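Knobs, clicks and a decent handle

Liviu Barbu has been making fiddle boards for nine years, the last three of them under the name Cliser, in one room over a bike shop in Drimholm. He hates the word gadget. "It's a thing you press," he says, and goes off to find the kettle.

I went up in October. Cold stairs, smell of chain oil.
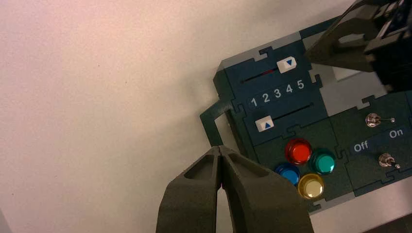
Sliders were the hard bit. Too stiff and people give up, too slack and it feels cheap, and Liviu went through 23 versions before he'd let one out of the door. The pair on this board run either side of a row of numbers, 1 to 5, with little blue triangles on the white knobs so you know which way to read them. Simple. Took a whole winter. The four coloured buttons he is less fussed about, everyone likes a button.

Then the joints. The bits lock together like a jigsaw, and he'll happily talk about that untill the tea goes cold.

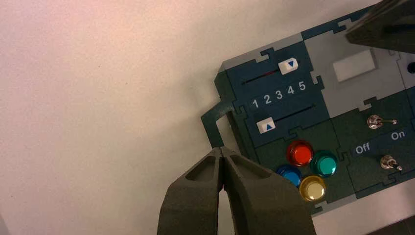
His sister Ristia wanted plain straight edges. Quicker to cut, she said, and she was probaly right. They argued for a month. Tabs won. She still does the books and still brings it up.

Toggles next, Off and On, a proper snap to them. Cables you can plug and unplug. And a green knob on the far end, which is my favourite, no contest. The big version is called the Roy, after a neighbour's dog, and it's carried by a loop at each end like a tray.
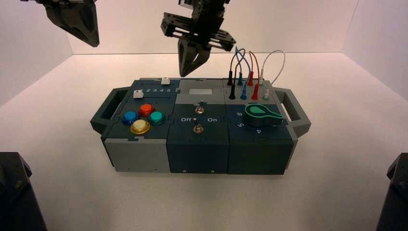
The three-part board, with patch cables and green knob at right.

Orders by post only. Expect to wait.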